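How to Get on the Ballot for Town Council in Tuvcombe

Updated August 2020

So you have decided to run for town council. Maybe you went to one meeting about parking and stayed angry. Maybe your spouse said "well, why don't you do something about it" in a tone you chose to take literally. Either way, the town will let you try, provided you fill out the forms in the right color of ink.

I have been through this twice, once as a candidate and once as the person who drove the candidate to the clerk's office with nine minutes left. What follows is how it works in Tuvcombe. Holloway and the villages up that side of the county have their own packet and their own opinions, so call them first if that's where you vote.

Before you start

Check that you live where you think you live. The council has four ward seats, and the ward lines were last drawn by somebody who had evidently been bumped while holding the pencil. On Traltenent Road the even side of the street votes in Ward 2 and the odd side votes in Ward 3, except for the last block, where it flips. The clerk has a big map on the wall. Put your finger on your house. If your finger is on a line, ask.

You also need to be registered to vote at that address. If you moved last year and never got around to changing it, get around to it now. Your neighbors can forgive a lot, but the form can't.

Step 1. Pick up the packet

The packet is at the clerk's window, second floor of the town hall. You can print it from the website too, though the website's version is missing page 6 and has been for as long as I've been looking. Ask for Ingrid Bellamy. She will hand you a stapled stack and tell you to read the whole thing. Read the whole thing.

Inside you'll find a declaration of candidacy, a financial interest statement, a stack of petition sheets, and a flyer about where you can't put yard signs. Keep the flyer. You will want it in October, when your cousin puts one on the water tower fence.

Step 2. Fill out the declaration

Your name goes on the ballot exactly as you write it on this form. If everyone calls you Birdie and your birth certificate says something else, you can use the name people know you by, but you have to sign the extra line saying so. Birdie Dvorak forgot that line her first time out and spent the whole campaign introducing herself to people who had only seen the name Bernadine on the sample ballot. She lost. She blames the sewer bond, but still.

Blue or black ink. Sign it in front of a notary. Ingrid is a notary, and so is the lady at the credit union, who has better parking.

Step 3. Gather your signatures

A ward seat takes signatures from registered voters in your ward. The exact number is printed at the top of the petition sheet, and it changes with turnout, so don't go by what it was last time. Whatever it says, get a good many more. When Ankit Yadav ran in the big ward he turned in 395 and thought he was showing off. By the time the clerk had crossed out the people who lived across the line, the people who had signed twice, and one entry in crayon, he cleared it by 3.

A few things that will save you shoe leather:

Carry two clipboards. Couples will sign at the same time, and while one waits for the other they start thinking about it.

Go out in the early evening. Mornings get you nobody but dogs.

Have people print their name as well as sign it. Most signatures in this town look like a heart monitor.

Don't let a husband sign for his wife. He'll offer. He'll say she doesn't mind. The clerk minds.

Whoever carries the sheet has to watch every signature go on it and then swear to that at the bottom. You can't leave a petition on the counter at Panosar Hardware and collect it later, however nice the counter is.

This year, bring your own pens and wear your mask. Wipe the pens down between porches or just let people keep them. I stood back by the mailbox at most houses and hollered. It's good practice for public comment.

Step 4. The financial statement

This one scares people and shouldn't. It asks who pays you, what land you own in town besides your house, and whether you do business with the town. If you plow the library lot in December for cash, that's business with the town. Write it down. Rocío Tlapale, who has held the Ward 4 seat through three mayors, tells new candidates to put down anything they would hate to read in the paper first, and I've never heard it put better.

If you expect to raise or spend any money, you'll also need a campaign account at a bank. It can't be your own checking account, and it can't be a coffee can. Somebody has to be named on the form as the one who keeps the books. You may name yourself, and plenty do.

Step 5. Turn it all in

The deadline is 5 p.m. by the clock in the clerk's office, which runs almost four minutes fast. They know. Arguing about it uses up time you don't have.

Bring originals. Number your petition pages before you get there. Stay at the window until you are handed a stamped receipt, and take a picture of the receipt before you set it down on the seat of your car with everything else.

Step 6. Wait

The clerk has a few business days to check the signatures, and anybody can come in and challenge them. Si-woo Myung's petition was challenged over whether the "Apt." line had to be filled in by people who don't live in apartments. It didn't. The hearing lasted longer than some council meetings and had a better crowd.

If nobody else files for your seat, congratulations, you've more or less won. You still appear on the ballot, you still have to file the spending report, and you should still knock on a few doors, because those people are going to have your phone number by January.

Questions about the packet go to the clerk's window. Questions about the ward map also go to the clerk's window, but be nice about it.

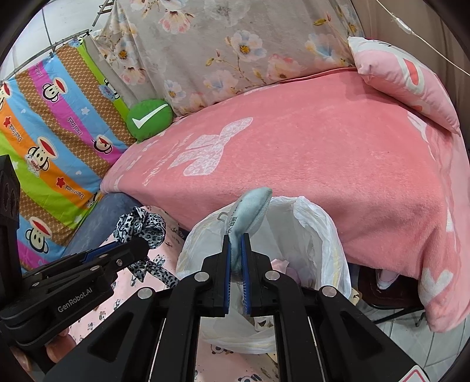 Pale teal plush over a lined bin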